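Trerkine open day, kitchen manipulation cell: notes and questions
Forum: Automation > Shows, visits and demos
Page 1 of 1

tanvir_h
Posted 2022-09-16

I was at the Trerkine open day and spent most of it at the kitchen cell. Posting my notes while I still have them, mainly for people who are considering a single-arm pick and place setup and want to know how one behaves outside a video.

Format was a talk, then a walk past the cells in groups, then open time. The talk was by Kavinda Seneviratne and covered task selection and how they score runs. The claim was 1,000 logged episodes on this table since May, with object positions changed between episodes by hand. Scoring is binary per subtask. Partial credit is not given for an object that ends up on the rim of its target.

The live part was 9 runs. Each run was one instruction typed at the console, for example moving a piece of fruit into a container. I did not get access to the console log, so the results I have are from watching. Six finished without a stop. Two timed out with the gripper hovering over the target. One was stopped by the operator when the arm came down at a bad angle near the edge of the bowl.

Cycle time was slow. I timed the longest completed run at 67 seconds. The motion itself is smooth, most of the time goes into pauses before the grasp. 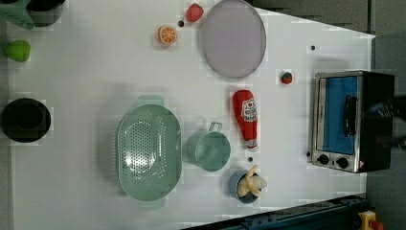

Sajib Kumarasinghe: 67 seconds for one pick is not a result I would put in front of visitors. We run a fixed cell at Dullinau that does a comparable move in under four. What exactly is the advantage being shown?

tanvir_h
The parts are not fixtured. The strawberries come in two sizes on the same table, and the ketchup bottle was on its side. Your cell needs each part presented in a known pose. I agree the speed is poor, but the comparison is with an unfixtured cell, and I don't know of one at four seconds with that mix.

Sajib Kumarasinghe
Then put a vision-guided cell with a suction tool next to it and compare those. Suction would fail on the colander, I will give you that. Too many holes.

rizwan.c
I was in the afternoon group. We saw the oven door attempted, which I think your group did not. The handle is vertical and the approach was from above and behind the oven, so the wrist had to fold over quite far. It got a hold on the second try and opened the door partway. The operator ended it there. I would count that as a fail under their own scoring, but it was announced to us as a demonstration and left out of the tally.

tanvir_h
No, we did not see that one. Was it the same arm pose at the start?

rizwan.c
As far as I could tell, yes. It returned to the same rest position between runs.

H. Herath
Two questions for anyone who was there.
1. Was there any guarding, or only the e-stop?
2. What is the mounting? I have been told the frame is aluminum profile bolted to the floor, and I have also been told it is on casters.

tanvir_h
1. Rope barrier for visitors, operator inside it with the e-stop in reach. The stop is the usual yellow box with a red button, at the corner of the frame. No light curtain that I noticed. They said the arm is speed limited for open days.
2. The rail is dark blue. I did not look at the feet and did not ask about the material.

H. Herath
Thanks. A rope is not guarding. With a speed limit it may pass a risk assessment for a supervised demo, but I would want to see the assessment. Did they say what the limit is?

rizwan.c
400 mm/s at the tool, according to the operator in my group. It was a spoken answer, I have no document for it.

Sajib Kumarasinghe
That explains part of the cycle time, but not the pauses.

tanvir_h
Correct. The pauses are planning. Seneviratne said in the Q&A that the planner runs on the cell computer and that they have not optimized it. Someone asked if the Wetico planner had been tried, and the answer was that it had, but it did not handle the concave items (bowl, measuring cup) well enough to keep.

moldovan_user
We use the Wetico planner on our Moldovan line and it handles concave parts fine if you supply a proper collision mesh. The default is a convex hull, which closes the opening of a bowl. I suspect they left it at the default.

rizwan.c
Possible. I can ask, I have an email address for the operator.

moldovan_user
Please do. Ask also which mesh resolution they used.

H. Herath
And the risk assessment, if they will share it.

rizwan.c
Sent both. Will post the reply in this thread.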